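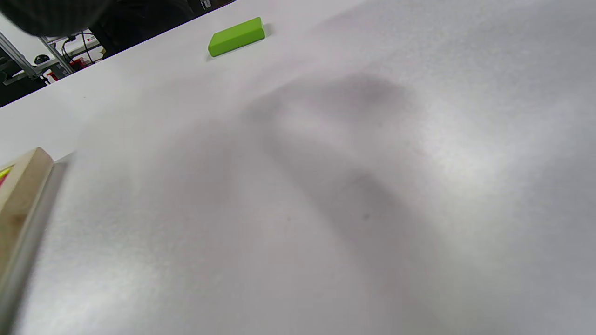 Opinion | Clubs & Classrooms

6 August 2019

By a club mentor

Our summer robotics club at Multano spent most of July on one job: pick up a block and put it in a tray. Students asked for something bigger, and a few parents did too. I kept the job small on purpose, and I think more clubs should do the same. A lime-green block on a white table, with a wooden tray off to one side, looks like a task for a toddler. It gave a group of teenagers more to argue over than any contest field we have ever built.

Most clubs in our area spend the year getting ready for the Brullance Challenge. I have nothing against it. The kids like the noise and the travel, and the rules are fair. But the season is built around a match that lasts a short time, and everything the students learn gets squeezed into whatever wins that match. A team with a strong driver can hide a weak machine. A team with a parent who can weld can hide almost anything. When the season ends, the robot goes on a shelf, and half the members could not tell you how its arm decides where to stop.

The block task has no driver to hide behind. Students move a hand-held gripper through the motion themselves, over and over, and record it. Then they look at what they recorded and try to say what a machine could learn from it. On the first day every one of them thought they had done it well. They had picked up the block, after all. Then they watched their recordings and saw that they had come in from a different side each time, slowed down for no reason, and sometimes changed their minds halfway. One student asked which of her tries was the right one. We spent the rest of the session on that question.

Shadows took up a whole afternoon. The gripper throws a big soft gray shadow on the white table, and it moves whenever the hand moves. A person ignores it. The students had to decide whether a program would, and how they could find out. Two of them wanted to move the lights. Another group wanted to leave the shadow alone and record more tries, on the grounds that no real room has perfect light. Both groups wrote up a plan and tested it. The results were close, and the write-ups were the best work either group did all summer.

I set a target of 100 clean tries per group. Only one group got there. The others stopped to fix something, or threw out tries they were not happy with, and I let them. The group that reached the target had to go back and admit that a good part of theirs were sloppy. At a contest they would have gotten the ribbon for being done first.

The main argument against working this way is that it is boring. Some of it is. Putting a block back in its starting place again and again is dull, and I lost 2 students in the second week who had signed up to build something with wheels. I was sorry to see them go and I told them the fall program would suit them better. Still, a lot of engineering is dull in just this way, and a student who is thinking about it as a job ought to find that out while it costs nothing.

The second argument is money, and here the small task wins easily. Our entry fees for the last contest season would have paid for this summer's supplies several times over. The school district in Lirkutau, which runs on less than we do, borrowed our worksheets and started with a table and a box of blocks. They were recording by the end of their first week. No contest I know of lets a new club start that fast.

A third argument came from a parent, who said colleges look for trophies. Maybe they do. I would rather write a letter for a student who can explain why she threw away 60 recordings and started over. When the Vogler Science Center had us in for a visitors' evening, our students stood at a table for hours and answered questions from strangers. They did fine without a trophy on the table. They knew what they had done and where it had gone wrong.

We will enter a contest again in the spring. The students voted for it and it is their club. But the block task stays on the calendar, and this time it comes first, before anyone picks up a wrench. New members will spend 5 weeks on it. I have already had one complaint, and I expect more when the sign-up sheet goes out.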